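FOR IMMEDIATE RELEASE

12 December 2023

Korkivis Opens Its Messy Table to the Public, Ketchup Included

Trovham showroom trades the perfect place setting for one that looks like lunch happened

TROVHAM – Korkivis, the tableware company that has spent most of its life photographing empty bowls on linen, today announced the Second Helping collection, a set of everyday dishes in blue, gray, green and a pink so pale that the office is still arguing over whether to call it lavender. The dishes go on show at the Korkivis showroom on Coman Street, where they have been laid out on a white table with food and left in the kind of disorder that most households manage without the help of a design department.

The collection was put together by Hermine Eberhard, head of table and kitchen goods, over two winters and a large number of lunches. Eberhard's starting point was a customer survey from last year in which 1014 people were asked to describe their kitchen table at noon on an ordinary day. Very few of them mentioned a centerpiece. A good many mentioned mail.

"We used to set a table and then forbid anyone to touch it," said Eberhard. "It looked wonderful. It also looked like a place where you would be asked to leave if you dropped a pea. I wanted to see what our plates look like when somebody has put a ketchup bottle down on one and walked off to answer the phone, which is what plates are mostly for in my house."

The ketchup bottle is now a fixture of the display. It has no holder, coaster or tray of its own. It lies on a plate, at an angle, in the company of fruit.

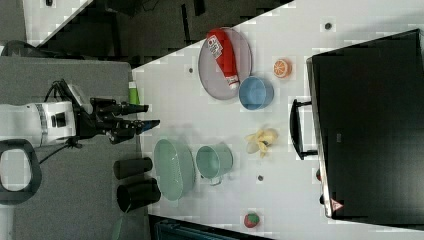 Lunch at the Trovham table: ketchup on the gray oval plate, with the blue bowl, peeled banana, orange slice and mint-green mug.

Eberhard's team settled on the oval plate early. Round plates stack better and square plates sell better in catalogs, but an oval plate has room for a bottle lying down, a sandwich cut the long way, or the fish that someone in the family keeps promising to catch. The darker rim was a late addition and survived three rounds of meetings, a company record for a rim.

The blue bowl has a lighter blue inside. Korkivis would like to claim a deep reason for this. Eberhard says she liked it.

The mug comes in mint green and has been given a handle that fits a whole adult hand, after many letters on the subject of the old one. On the showroom table it may be found lying on its side. Visitors are welcome to stand it up, and equally welcome to leave it where it is.

The showroom table will be rearranged often. Detlef Wendt, who manages the Coman Street site, drew up a schedule for this, lost it, and has decided that the visitors can be the schedule. Plates can be picked up, swapped, stacked and compared. Bowls may be placed on plates, beside plates or half on plates, a position the old Korkivis style guide forbade in bold type.

"I trained in hotels," said Wendt. "I can fold a napkin into a swan. In eleven months of getting ready for this I have been asked for zero swans. Yesterday I was asked to move the apple a bit closer to the edge because it looked too neat. So I moved the apple."

Besides the plates and bowls, the collection has a pair of items meant for rinsing, draining and carrying. The green basket has perforated sides and is intended for berries, small potatoes and whatever else needs washing before it can be eaten over the sink. The oval colander is translucent green with rows of small holes in its middle panel, and is long enough for a bunch of asparagus or an optimistic amount of spaghetti.

The translucent pieces were the subject of some debate. Beat Trummer, who runs the color studio at the Hesley works, mixed 200 samples before the company agreed on the greens. The pale pink took longer. Trummer's notes record that it was pink in the morning, lavender after lunch and "fine, whatever" by the end of the week. It will be sold as Rinse.

"People think color is about feelings," said Trummer. "Mostly it is about whether you can still stand to look at the plate in March, when you are on your ninth bowl of soup and it has been raining. I ate off every one of these. I can still look at them."

Trummer also asked that the plates be shown on plain white, with no cloth and no runner, so that customers could see the color without a background helping it along. Wendt agreed at once. He had been the one ironing the runners.

For those who cook as well as eat, the showroom will put a black toaster oven on the table during demonstration hours. The oven is not part of the collection and is not for sale, a point Wendt expects to make several times a day. It is there so that visitors can have something warm on a plate while they decide about the plate. The menu is cheese toast. There was talk of a second dish, and the talk was allowed to die down naturally.

Demonstrations will be led by Atieno Athumani, a home cook and newspaper columnist who has been teaching short classes in Trovham for six years. Her classes begin with a table that already has things all over it, and students learn to make lunch in the space that is left. She asks them to bring an appetite and one item they always forget to put away.

"A clear counter is a lovely thing and I have seen one, in a magazine," said Athumani. "In my kitchen there's an orange slice sitting out by itself because I needed one slice less than I cut. You work around it. Or you eat it. By the time the toast is done it has usually been eaten."

Athumani has been given a free hand with the table. Her one request was for more plates than people, on the grounds that half of them end up under something.

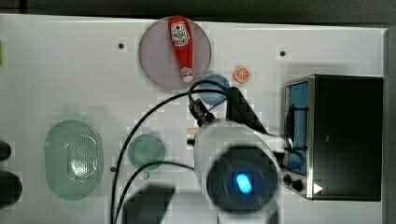 Availability and Prices

The Second Helping collection will be sold at the Coman Street showroom and through the Korkivis mail-order list, with other shops to follow in March. Pieces are sold one at a time. Korkivis has looked into boxed sets and found that customers who buy a set of matching bowls own a set of almost matching bowls within a year, so it has decided to let them skip a step.

The first run comes to 2213 pieces, made at Hesley. The oval plate and the blue bowl are expected to go first. The company has been wrong about this sort of thing before, most memorably in the case of the egg tray.

Old Korkivis plates may be brought to the showroom and left there in exchange for a small discount on new ones. Chipped plates count. Plates by other makers also count, although Wendt reserves the right to turn them over and read the bottom with a slight expression.

Visiting the Table

The showroom is open to the public without an appointment. Entry is free, as is the cheese toast while it lasts. Athumani's lunch classes seat nearly a dozen and must be booked ahead by telephone or at the front desk. Children are welcome and are generally better at the table than their parents. Please do not eat the display fruit.

About Korkivis

Korkivis makes plates, bowls, mugs and kitchen goods for home use at its works in Hesley. It is a family-owned company, and the family eats lunch together on most working days, with results that can now be seen on Coman Street.

Press Contact

Thaddäus Thaler, press office, Korkivis, Coman Street, Trovham. Sample plates can be lent to editors on request. Please send them back washed.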